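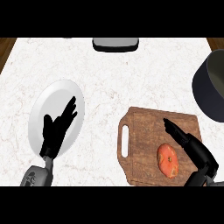
The worktop at Fakville, marble and all.

My aunt left me the house at Fakville and more than 400 jars of plum jam, and I only wanted one of them. I mean the house. I'd have been happy with one jar as well.

Daithí Conneely came over from next door the first evening, before I'd even found the light switches. "She owed me 6 jars," he said, and stood there in his socks. So I gave him 6 jars. Next morning his cousin was on the step - she was owed 5, apparently, for a lift to the dentist. By the end of January I'd paid for a gate, two haircuts and half a goat.

I started keeping a list. Then I found hers, tucked in the bread tin, in that tiny slanting writing (she wrote as if paper was rationed). Every jar was down there with a name beside it. Daithí's name had a line through it. Paid, it said, twice underlined!

I took the list round to him. He read it for a long time, then went off down the hall and came back with all 6 jars in a washing-up bowl.

"I just liked her coming to the door," he said.

I kept one and left him the rest, and he asked if I'd eaten.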